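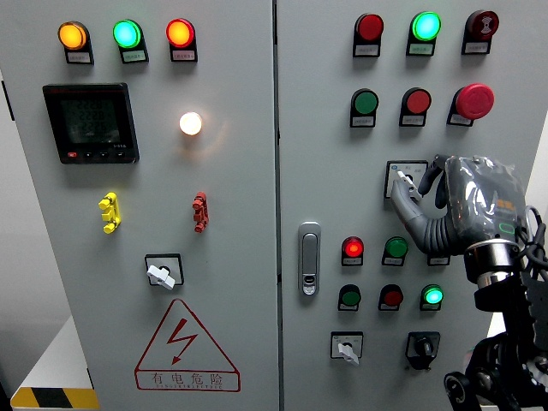
Rules for letting a robot work the switches on a control cabinet?

Selma Trajkovski
Posted in Workplace Robots, 2485 views

Hi all, and sorry in advance for the length of this! I look after safety paperwork at a small training shop, and we've started having a robot turn selector switches on a two-door control cabinet. It has an arm with a fingered hand, so it goes at the switch more or less the way you or I would. The folks running it are careful people and I like them very much, but when I asked what rules they were working under I got a shrug and "we keep an eye on it."

I have a perfectly good one-page sheet for people operating panels (who may do it, what they wear, who they tell). I have nothing for a robot. Do I just put the robot on the same sheet? My particular worry is the emergency stop, a big red mushroom button on the right-hand door, only a short way up from the switch the robot turns. If something goes wrong, the arm is right there where my hand would want to go. Has anyone written rules for this that they'd be willing to share?

Rosario Zuccaro
Member, 712 posts

Welcome, Selma, and please don't apologize, it's a good thing to be asking. I spent a long stretch at Stanberg writing this sort of page, and I'd keep the robot off the people sheet. Give it a sheet of its own and staple the two together.

You've already found the first thing I'd put on it. The stop on the cabinet door stops whatever the cabinet is wired to stop, and that may or may not include the robot. Find out which, by testing, and write the answer down in plain words. Then give the robot its own stop, held by a person standing outside the arm's reach. Our rule was that you never reach past a moving arm for anything, including a stop button. Stop the arm first. 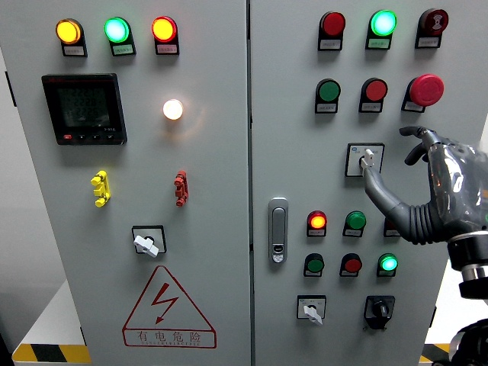

The next part is the list of what the robot may touch. Ours named each control by its label on the door, one line apiece, and anything that wasn't on the list was off limits even if it was an inch away. We also set a limit on how hard and how far the hand could turn a handle, and if the switch didn't move at that setting, the robot let go and a person went to look. No second try! A stuck selector is telling you something, and a stronger twist is a fine way to snap the lever.

Last, please treat the doors as their own subject. Turning a switch on a closed door is one job. Opening that door is electrical work, and it goes under your lockout rules with the robot powered down and its arm parked well clear. And have somebody qualified do a proper risk assessment of your setup before you sign anything. A page from a stranger on the internet can't do that for you, much as I enjoy writing them.

Zeyu Kong
New member

just tape a line on the floor and tell everybody to stay behind it. worked for us

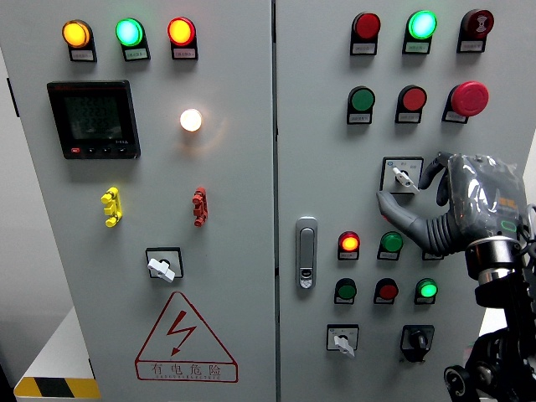
Cuiping Feng
Replied in July, 18 people found this helpful

Tape is nice to have, Zeyu, but it won't stop an arm or a person in a hurry, so I wouldn't let it be the whole plan.

I agree with nearly all of what Rosario wrote and would add two bits from our own sheet at Skiltano. Before each run, one person reads the switch positions and the lamps out loud and another checks them against the card. It feels silly for the first week, and then you'd miss it. And the robot isn't allowed to be the only one confirming its own work. After it turns a selector, a person looks at where the lever points and checks that the equipment has done what it should.

Also, if you put any sort of glove or cover on the hand, add it to the pre-run check. Look for tears and loose folds that could catch on a neighboring button, and run your grip tests again whenever you change the covering, as a different surface can slip where the old one held. I'm happy to type up our card for you, Selma, if you can wait until I'm back at my desk.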